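El rebote que no perdona: estudio del bote de la pelota en la cancha de paleta del club Olivares
Proyecto de Educación Física y Matemática. Integrantes: Lautaro Benítez, Sebastián Ojeda y Leandro Sosa. Profesor guía: Pascual Fuentealba.
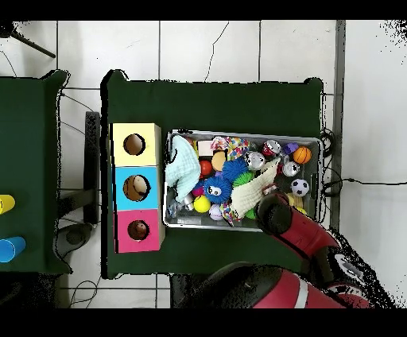
1. Por qué elegimos este tema
Los tres jugamos paleta frontón en Olivares y llevábamos meses discutiendo lo mismo: ¿la pelota bota distinto cerca del frontis que en el fondo de la cancha? Lautaro juraba que sí, Sebastián decía que era excusa de perdedor, y el profesor Fuentealba nos propuso medirlo. ¡Fue la mejor idea del año!

2. Cómo trabajamos
Marcamos 3 zonas en el piso con cinta: frontis, media cancha y fondo. Desde 2 metros de altura soltamos la pelota 19 veces en cada zona, siempre la misma pelota (una Trolum negra, prestada por Cristóbal Zapata, entrenador de los juveniles). Un compañero soltaba, otro filmaba con el teléfono apoyado a la altura de la rodilla y el tercero leía la regla pegada a la pared portátil que armamos con un tablón. Después pasamos los videos cuadro a cuadro, lo que nos llevó muchísimo más tiempo que las mediciones.

3. Resultados
Frontis: promedio de 118 cm.
Media cancha: promedio de 117 cm.
Fondo: promedio de 109 cm.
La diferencia entre frontis y media cancha es tan chica que cabe dentro del error de lectura. La del fondo, en cambio, se repite en casi todas las caídas. Cristóbal nos contó que esa parte del piso se rehízo en marzo con otra mezcla, y creemos que por ahí va la explicación, aunque no pudimos comprobarlo.

4. Qué cambia en el juego
Con un bote más bajo, el zaguero tiene que flectar antes y entrar a la pelota con la paleta casi a ras de piso. Leandro probó a esperar medio paso más adelante y en los partidos de práctica devolvió saques que antes ni tocaba (está insoportable desde entonces).

5. Lo que faltó
Medir con la pelota caliente, después de un partido largo, y repetir todo en otra cancha. También nos gustaría comparar con una pelota nueva.

Entregado el 2020-09-15.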